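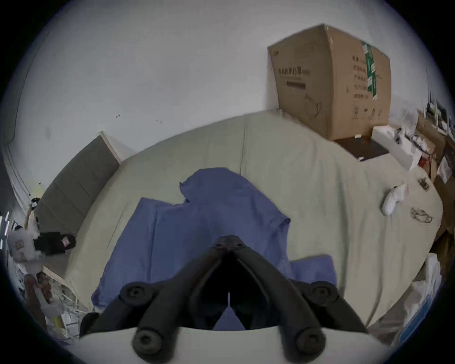

Nigel Tindall wrote in after my last laundry post to say that if a machine ever learns to fold his shirts he will hand over the whole basket and never look back, and would I please go and find out how long he has to wait. Well, Nigel, I went! Otora had an open day over in Harkley in August 2025, and I spent most of a very happy afternoon there with a pair of grippers in my hands, trying to do the thing I do at home every other evening without thinking.

I'm going to disappoint you on the waiting time. The young man showing us around wouldn't give me a year, and I asked twice. But I came home with a notebook full of folding tips, so that's what you're getting.

The way it works at Otora is that people do the chores first. You hold a gripper in each hand, two long curved fingers on each, and you squeeze to close them. Every try gets recorded and the robots learn from the recordings. They had 1303 tries at folding saved up before they let us visitors loose, and I doubt mine improved the average.

So, what I learned from having my ten good fingers taken away.

Find the edge before you pick anything up

With my own hands I grab a shirt out of the heap wherever I happen to touch it and sort it out in the air. You can't do that with a gripper. You get a pinch of the middle, you lift, and everything hangs down like a wet sock. The trick they showed us was to leave the thing lying on the bed, nudge it a little until an edge shows, and pinch there. I've been doing it with bare hands ever since and it's quicker, especially with kids' things and anything stretchy.

Small pinches

I kept wanting to take a big handful. A big handful makes a twist, and a twist makes creases you then have to smooth out again (I must have flattened one sleeve six times). Take a small pinch right at the corner. If it's a knit, pinch at the seam, where there's more cloth to hold and it won't pull out of shape.

Use the bed

I've always folded standing at the dryer with the shirt tucked under my chin. Everybody at the open day worked over a bed, and I'm converted. Pull the cover fairly straight first, though. A lumpy duvet under a T-shirt gives you a lumpy T-shirt, and the grippers kept catching the cover along with the cloth. At home it's my fingernails that do the catching.

Pull, then lay it down

My favorite of the lot. Get hold of both ends, pull sideways until the cloth goes straight between your hands, and then lower it. Don't drop it! If you let go while it's still up in the air, all that nice straightness goes away again. Lower until it touches along the whole length, then open your hands. I was so proud when I managed this that I looked around for someone to show, and the lady behind me was already waiting for her turn.

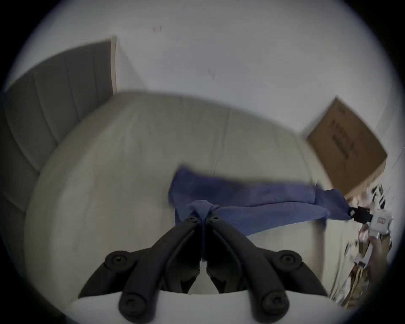 Blue cloth over the bed, a gripper at each end.

It does matter which hand goes first. I'm right-handed and my right wanted to do everything, with the left trailing along behind it holding nothing much. Our guide told me to let the left one hold still and be the anchor while the right does the traveling. Try it on a pillowcase. Left hand parks on one corner, right hand brings the far corner over to meet it, and you never have to chase the thing across the mattress.

Thirds, if you want it to stand up in a drawer

There was a bit of a debate at the next bed about halves or thirds. Halves are easier with grippers, fewer moves. For a drawer I still say thirds: one side in, other side over it, then up from the bottom twice. Leave the last fold a finger's width short of the collar and it sits flatter. I got one done in thirds with the grippers and it took 3 minutes, which I'd be embarrassed about if the man before me hadn't given up.

Fleece is awful

Cotton behaved, denim behaved, a fleece blanket did not. It's too thick for a pinch and it slides when you let go. If you've got a fleece throw at home, roll it. I asked whether the robots roll things and was told that's on the list.

Towels

Fold them the long way first. I know half of you do it the other way because your mothers did. The long way first means your hands are never farther apart than is comfortable, and that counts if you have sore shoulders like me. I did 39 hand towels one Christmas for the church supper and could hardly lift a teacup afterward, and I bet I could've spared myself a good deal of it.

After the folding there was a talk by two people from Kadrić, who make the parts for the fingers, and I'll confess I followed maybe half. There was also a sorting table with a real arm doing the work by itself, an Evar, picking up socks. It got 41 of them into the bin while we stood and watched, with a long pause before each one as if it was thinking it over. It doesn't pair them. I asked about that too.

If you go to one of these days, wear short sleeves (long cuffs get in the way of the handles) and take your rings off. Go early, there was hardly a line at the folding when I got there and by the end it was out the door. The coffee was free and the cookies were good, the oat ones anyway.

Nigel, keep folding. Edge first, small pinch, pull it straight, lay it down. And send me your trick for fitted sheets if you've got one, because they didn't have any of those out for us to try and I still wad mine up and shove them at the back of the closet.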